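How to follow Trevanow's season without a TV package

I've supported Trevanow from 200 miles away for years, and keeping up has never been easier or more fun! My whole setup takes one evening in August.

Start with the fixture list. Download the club's calendar file, open it on your phone and accept every league date at once. Kickoffs move when a match is picked for television, so turn on updates too.

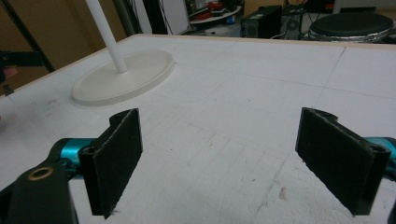
Black fingers with dark pads, over a white tabletop.

Next, sort out your audio. The Grulwood supporters' stream carries full commentary on away games, and Cengiz Tatlı gets so loud when we score that I keep the volume at 6. Log in before the warm-up, and test your headphones while you're at it.

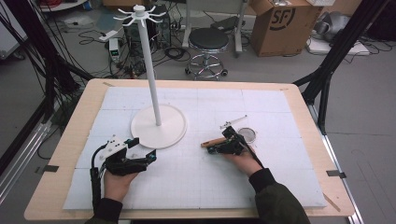 Then pick your live matches. Mark the long trips first (Pradolport away is a must, the singing is wonderful) and book trains as soon as the TV picks are out. I budget 400 for travel and keep a little back for a cup run.
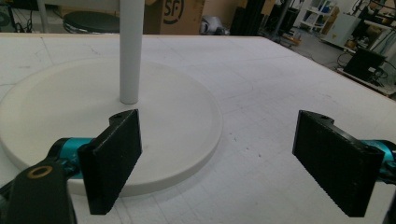
Last thing: highlights. They go up at 9 on Sunday morning, so mute the group chat on Saturday night if you want to watch without knowing the score. Coffee on, phone away, press play.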